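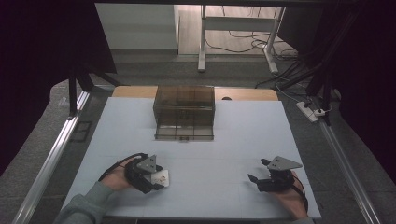 Plendden review: good alignment, bad undo

Posted by Gintarė Lepik in Tools

Quick one because I have a training run finishing in an hour and want this written down before I forget what annoyed me.

Plendden is desktop software for two-handed demos recorded with handheld grippers. Takes the head camera, both wrist streams, the gripper widths and poses, lines it all up in time, lets you cut and label, exports something your policy code can eat. That's it. No training, no robot control. There's a "deploy" tab but it only opens a web page.

I came from Novex, which I used for a year and mostly hated. So my bar is low. Keep that in mind.

What I ran through it: 139 recordings, one task. Small flat white pieces, smoky brown acrylic box with dividers, pale board on a wood table. Two grippers. Sounds easy, is not. Tinted acrylic is horrible for anything that wants to find an edge, and a cream-white piece on a light board is not much better.

Install

Fine on the lab desktop. On my laptop it wanted a newer graphics driver, complained in a dialog with no close button, had to kill it. Second try worked. License is a file you drop in a folder. Thank you, whoever decided that. No login.

Import

Import of the full set took 40 minutes, most of it building previews. You can work on finished ones while the rest go. It does lock the project settings the whole time though, so set your rate BEFORE you hit import. I didn't. My grippers log at 60 Hz, the project default is lower, and it quietly resampled everything. No warning. Cancelled, started again, coffee.

Alignment

The good part. The reason to buy it.

Novex lined up streams by timestamps and then shrugged. Plendden does timestamps first, then looks at motion in the head camera against the pose tracks and suggests a shift per hand. Per hand! My left and right had different delays and I'd been averaging them for months like an idiot. You get a small strip with the finger width curve under the video, you drag, the fingers close when the curve drops. Done. Most of mine I accepted as suggested. The few I checked by stepping frame by frame were good, off by a frame at worst.

Where it struggles: long holds. If one hand sits still with a piece in its jaws and the other is the one moving, there's nothing to match for the still hand, and it will hand you a number anyway with a green check next to it. Should be yellow. Look at the motion score (hover over the check) and don't trust it when the hold runs more than half the clip.

Also if your wrist gets in front of the marker or plate or whatever you track on top of the gripper, pose drops and it interpolates. Marked with a thin dotted line. Very thin. I missed it in a bunch of clips before I turned on "show gaps" under View, which should be on out of the box.

Cutting and labels

Phases are colored bars under the timeline. Pick, carry, regrasp, place, whatever you name them. There's auto-segment, based on gripper width and speed. On my task it was okay for picks and useless for the approach to the box, because I slow down there and it thinks I've stopped. Set the minimum pause length to something longer and it calms down. Default is much too twitchy.

You can give each hand its own row of phases. Novex couldn't. For two-handed work I don't know how anyone lives without it. One hand is holding, the other is open and waiting, those are differnt labels and a single row forces you to lie.

Keyboard shortcuts good. Brackets to cut, number keys for phases. After a while I was down to maybe a minute a clip, no mouse.

Undo is bad. It undoes per project, and the history runs across clips. Label clip A, go to clip B, hit undo one time too many, and it silently reverts something in A that you can't see. Lost a handful of labels before I noticed. I now save a copy of the project file every so often, like it's 1998.

Object masks

There is a mask tool. Click the object, it tracks it. White piece in black fingers: tracks well. White piece lying on the light board: wanders off. Anything seen through the brown acrylic: forget it, it grabs the seam lines and then the whole box. You can paint corrections on key frames and it uses them, but painting is slow. I gave up and exported without masks. Policy doesn't need them. If your pipeline does, try the demo on your own footage first.

Export

Three formats. I used the plain one, a folder per clip plus a table. Poses come out in the head camera frame unless you give it a table frame, and the doc page on that has the axes wrong (z is up in the export, page says y). Cost me a morning. Plot one trajectory before you train on anything.

It plays fine with Denar for replay, drag the folder in and both hands show up with the right offsets. Mahuika, our planner, needed a small script to rename columns. Not Plendden's fault really, Mahuika is picky about everything.

Command line export exists and is undocumented. Run it with the help flag. Works headless, which I wanted, takes 10 seconds or so to start up for no reason I can find.

Small stuff

- Dark theme makes the dotted gap line even harder to see.
- Crashes: two, both when I unplugged a drive. Fair.
- Autosave is off by default. Turn it on, then keep copies anyway, see undo.
- Clip notes are searchable. Love this. "regrasp twice" and there they are.
- Support answered my axis email the same afternoon and agreed the page is wrong. Still wrong as of July.

Versus Novex

Plendden wins on alignment, per-hand phases, shortcuts. Novex still has the better filter view, you could sort by path length or by time spent closed and find the weird demos fast. In Plendden I export the table and sort it in a spreadsheet, then go back and hunt the clip by name. Clunky.

Did it help the policy? Can't say yet. I fixed the per-hand delay and relabeled at the same time, so even if the new run looks better I won't know wich one did it. Will rerun with old labels and the new offsets and put the result in the comments.

Buy it if you record with two hands and your streams don't agree. Single gripper, clean timestamps: the free trial might be all you need, it has no clip limit, only the watermark on previews.

Four out of five. Would be higher with a sane undo.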